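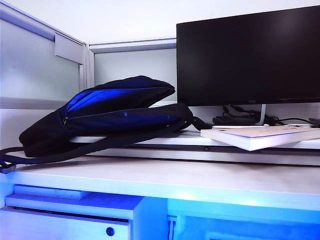

**Does a student robot club need a special bench for desk-tidying practice?**

A plain office desk will do, as long as it doesn't wobble and you can clear the back of it.

I get asked this every June by parents who have been looking at catalogs. The catalogs sell benches with grid lines, rubber edges and a drawer for every screw. Our club at Pugh has never owned one. The project is a robot arm that clears a desk before homework, and a desk is what it will have to deal with. Spend the money on spare fingers.

What follows is a list of household and workshop tips that have held up for us, plus a few popular ones that haven't.

## The bag

Every beginner team wants to start with the backpack because it looks good in a demo. I'd leave it for last. A backpack is a sack of loose weight with long straps, and it changes shape every time you let go of it.

If you must start there:

- Stuff it with an old bath towel, rolled tight. Books slide and shift the weight halfway through the lift. Crumpled newspaper goes flat after an afternoon.
- Decide whether the zipper is open or shut and write it on the run sheet. A bag lying on its side, partly unzipped with the lining showing, is a different job from a closed one standing up.
- Leave the straps the way they fall. Students love to tuck them under for a clean run, and then the arm meets a real strap trailing over the front of the desk and has no idea what to do.
- Tie a loop of soft cord to a small zipper pull for early practice. Take it off before you claim the robot can open a bag.

I have read that a contrasting lining makes the opening easy for the software to find. Maybe, in good light. Soudabeh Rashti tested a blue-lined bag against a plain black one for her section of the project and got nearly the same number of misses. Her notes are in the binder and I'd trust them over the forum.

## Cables

Cables behind a monitor are the worst thing on any desk, for people and for robots. Someone will suggest gathering them in one of those fabric sleeves. Sleeves are fine at home. In the club they hide the adapter, and then the gripper closes on the lump.

Twist ties from bread bags work as well as anything you can buy. Tie the slack in a flat figure eight, lay it behind the riser if you have one, and don't pull it tight. Unplug what you don't need. If a cable has to stay in reach, have a student keep a hand near the stop button for that run, and I mean a student who isn't also on the phone.

## Books

A thick book lying flat is hard to pick up. The tip going around is to let it hang over the edge of a shelf so the fingers can get under it. That does help, and it is also a bit of a cheat, and judges notice. We allow it for the first 2 sessions of the term.

Rubber bands around the covers stop them flapping open. Wide ones, the kind that come on broccoli. Skip the Jiltix grip dots. They leave a gum on the cover that takes cooking oil and patience to remove, and the school library was not pleased.

## Light

I was sold on colored strip lights under the desk for about a week. They look terrific. They also tint the front edge of a pale desktop, and the students spent an evening chasing an error that was only the blue. Turn them off for test runs, or leave them on for every single one. Switching back and forth is what wrecks your results.

A dark monitor screen is another nuisance, being close to a mirror. Drape a pillowcase over it while you work out whether reflections are your trouble. Often they aren't, and it's a loose bolt.

## Cleaning the fingers

Dish soap, warm water, old toothbrush. Dry them fully before they go back on. Tultgate sells a spray for this at a price I won't repeat. Dilwyn Lougher ran a set of fingers with the spray and a set with dish soap for 20 lifts each, on the same bag, and couldn't tell them apart. I couldn't either, and I was hoping to.

Do not use furniture polish on the desk. The bag will slide better, yes. Everything else will too.

## Keeping score

This is where I'm least popular. A run counts if the arm did it without a hand from anyone, starting with the desk as it was found. Nudging the bag an inch is a hand. So is moving the book "because it was in a dumb spot."

We write down every try, including the ones where the battery was low. Last term one team reported 4 clean lifts in a row and the sheet showed around 6 bad ones before them. They hadn't lied, they just started counting when it got good. The Borer logging app makes this easy to do by accident, as it lets you delete a run with a swipe. Use a pen.

## Small stuff

- Masking tape marks on the desk corners, replaced when they curl.
- Muffin tin for screws. Magnetic bowls are nice until the small driver bits get magnetized as well.
- Lock the drawers under the desk before a run, or the key goes missing in somebody's pocket the other way around. We've had both.
- Snacks stay on the far table. Chip grease on a gripper pad feels like nothing and ruins the grip.

Page last changed 4/2/23. If you have a trick for straps, send it with the run sheet attached.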